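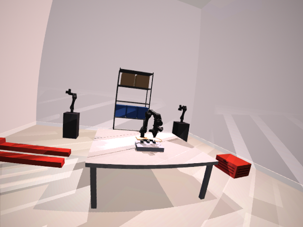
Home | Reviews | Arms | Software | Forum | About

Rovero bench arm and sim bundle: good arm, scary stop button

By Iolo Morgan

Writing this fast, I have a shift Friday and the thing goes back in its crate before then. Short version: like the arm, like the simulator more than I expected, would not let a beginner near either until the stop behavior gets fixed.

What you get. One arm, one gripper, power brick, a license for the Irkadeo simulator. Cable is too short. Manual is mostly fine, the safety chapter is two pages and one of those is a diagram of the plug.

Setup. Easy. Bolted it down, leveled it, plugged in, homed first try. Sim install took longer than the hardware, mostly the download. After that you load a cell, pick a program, hit run. The workcell I used has the arm on a table with a low gray platform in front of it and small black pieces along the back of the platform. Shelving behind with boxes and blue bins, two more arms on pedestals on either side of it. Nice enough to look at. Shadows are a bit much.

Job was dull on purpose. Pick a piece, lift, set it down, next. Ran it in sim, then on the bench with the same layout.

Now the fault.

Hit the software stop while the gripper is on its way down and the arm does not stop. It finishes the move it's in, THEN stops. In the sim I saw it right away, pressed stop high up and the gripper kept going down until it was at the end of the segment. Figured it was a display lag thing. It's not. Same on the real arm. Pressed stop from the laptop, arm kept coming, ended up with the tip pushed into the slab hard enough to leave a dent and trip the joint fault on the wrist.

My hand wasn't there. Could of been, I'd moved a piece by hand a minute earlier.

Tried it 4 times after that with foam on the bench. Slow speed, 3 of the 4 ran to the end of the move. The other one stopped where it should and I have no idea why. Same program, same button. Inconsistent is worse than broken if you ask me, because you test it once and think your fine.

The hardware e-stop (red mushroom, on its own cable) works. Every time. Cuts power, brakes clunk on, arm sags a hair and holds. So keep that one in your hand. Do not trust the on-screen one. Do not map it to the space bar like the quick start tells you to.

Wrote to Vorkov, who sell it here. Reply same day, polite. They say the stop is "queued" by design in the current firmware and an immediate option is planned for June. Fine, but then call it pause. The button is red and says STOP.

Second smaller thing. After the joint fault the software lets you clear and resume with one click, and resume means it carries on down from where it was. Into the slab again. There should be a retract prompt. The older Saarinen arm I had on this same bench asked you every time, annoying, but I get it now.

Good stuff, to be fair:

Repeatability is great. Gripper closes soft, no marks on the pieces. Quiet. Sim and bench match so well that the sim showed me the fault before the hardware did, and I ignored it. That's on me. Collision warnings in the sim are off by default, turn them on, it's under View for some reason.

Bad: stop button, resume, cable, the fan whine when it idles.

Price is fair for what it is. If you already work around arms and have the e-stop wired where you can reach it, go ahead. For a classroom or a shared bench, wait for the firmware. I'll rerun the stop test when it lands and update the score.

Score: 2 out of 5 for now. Would be a 4 with a stop that stops.

89 shares | 3 comments

Related reviews
Saarinen bench arm, long term notes
Wiring an e-stop you can reach
Irkadeo simulator: which settings to change first
Soft gripper pads compared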